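Chapter 4
What a Label Can and Cannot Tell You

Most of what people believe about the clothes they buy comes from three places: the tag sewn into the seam, the card hanging from the sleeve, and whatever the person at the register happened to say. All three are written or spoken by someone who would like the sale to go through. That does not make them false. It does mean that a student of textiles should read them the way a banker reads a loan application.

Consider the word "durable." It appears on work shirts, on bath mats, on socks. It has no fixed meaning. A fabric can resist rubbing and still tear easily. It can be hard to tear and still lose its shape at the knee after a month. When a maker says a cloth is durable, the first question is what was done to it, and for how long, before someone decided to use that word.

Take the case of Prultance, a cotton blend sold to uniform suppliers. The sales sheet stated that the cloth had survived 80 washes "with no visible change." Read it again. Who was looking? In what light? Was the washed piece laid next to an unwashed one, or did the viewer rely on memory? The sheet did not say. A buyer at the Plotonwood mill asked for the washed samples and was sent a single square of cloth, neatly pressed. One square is a sample only in the loosest sense. It could be typical of the whole run, or it could be the best piece in the pile.

Numbers deserve the same treatment. A survey by the retailer Clistadine drew answers from 927 customers and found that 76 percent were "satisfied with the fit" of their trousers. The figure was printed on hang tags the next season. But the survey went only to people who had kept their purchase. Those who had returned a pair were never asked, and they are the very people a study of fit should want to hear from.

You will find as you go through this chapter that we are hard on claims of this kind. We are also hard on the claims of critics. The belief that old clothes were better made than new ones is repeated so often that few people check it. The old garments we can still examine are the ones that lasted. The shoddy ones went to the rag bin long ago, and they left no one to speak for them.

Where, then, should a careful reader begin? With the garment itself. Weave, seams, and hems can be examined by anyone with decent light and a little patience. They will not settle every question, but they are harder to dress up than a paragraph of sales copy.
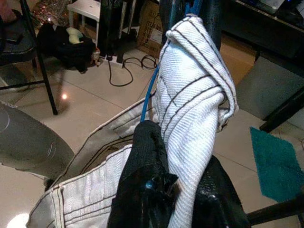
4.1 Reading Twill

Denim is a twill, and a twill shows itself as fine diagonal lines across the face of the cloth. On off-white denim the lines are easy to miss, and dark contrast stitching pulls the eye toward the seams. Do not let it. Bold thread tells you what color the maker chose. It says very little about how strong the seam is.

The Sarpong method, used in the exercises for this section, asks you to record the weave before you look at anything else. Hold the cloth flat, note which way the diagonal runs, then turn the fabric 90 degrees and look again. Write down what you see both times, even if the second look seems to add nothing. Leave the label covered until both notes are complete.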